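It was raining hard when I got off the bus in Girville, and I had quite forgotten which door I was meant to knock on, but somebody waved me in with a mug of tea and that was that. The open day at Misto runs every July (this was my first!), and I had promised myself twenty minutes and no more.

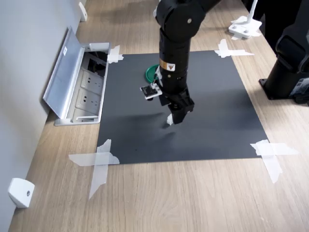

Tobiloba Ogbonna

I stayed for 3 hours, of course. The arm working over the black mat was the one the children wanted, and I can't say I blamed them – it has a slow, careful way of coming down towards the table that makes you hold your breath. A green lid was the thing to be picked up that afternoon, and our guide, a patient woman called Tóth, let everyone ask whatever they liked, even me, and I asked a great deal. She told us she still gets nervous in front of visitors.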